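December 2018

I've been promising a proper post on what the second bench cost us, and with the holidays coming I've finally sat down with a pot of tea and the receipts (well, most of the receipts). We set aside $4,000 for everything that wasn't an arm, and I was so pleased with myself in November when the framing quote from Menzies came in at $2,175. Loads of room left, I thought!

Then came the little things. Cables, clips, a spare set of fingers from Plekolier, and $341 in freight for one long, awkward box.

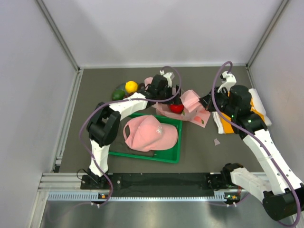 Anatole Le Goff, bless him, had told me to put the freight on its own line from the start, and next year I will. I'd also keep $100 a month tucked away for groceries and odds and ends, which sounds silly in an equipment budget until you've paid for it all out of your own wallet.

The big question for the new year is whether we order a spare wrist now or wait and see. I'm leaning toward ordering, though my favourite spreadsheet disagrees with me. If you've budgeted for a two-arm setup yourself, do leave a comment, I'd love to compare notes.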